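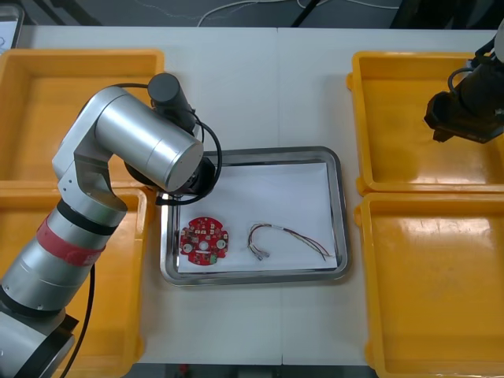
Ticket 1695
Site: Tennant Street restaurant
Product: Motetti bookings and kitchen dockets
Opened: Apr 1, 2007
Priority: High

Reported: Dinner dockets printing twice at the grill station since the new menu was loaded. Entrées print once. Desserts not affected. Cold larder printer is fine.

09:40 Asked site for the menu file. 148 items, saved from the Flusov template. Old menu loaded on the test till, no doubles.
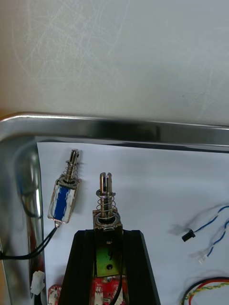
10:25 Compared the two files. Every main on the new menu is assigned to both Grill and Hot Pass. At this site both names point to the same printer.

10:50 Removed Hot Pass from the mains and reloaded. Test docket for table 12, two barramundi and one lamb, printed once.

11:30 Site rang back. Set menu for groups still doubles. It sits under its own heading, item 834, and I'd missed it. Corrected and reloaded.

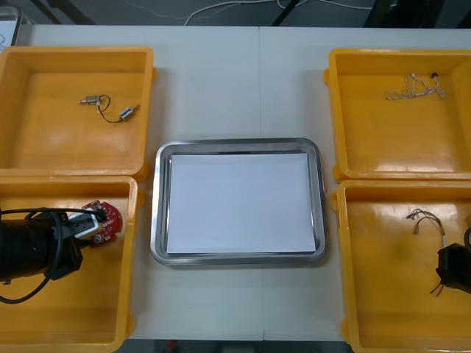
13:15 Lunch service running, no doubles reported. Chef wants the allergy line in red and above the table number. Told him colour depends on the ribbon and logged the position change separately.

15:05 Zekbridge confirm the template will be fixed in the June update. Until then check printer names by hand on any new menu.

Status: Monitoring through dinner. Leave open.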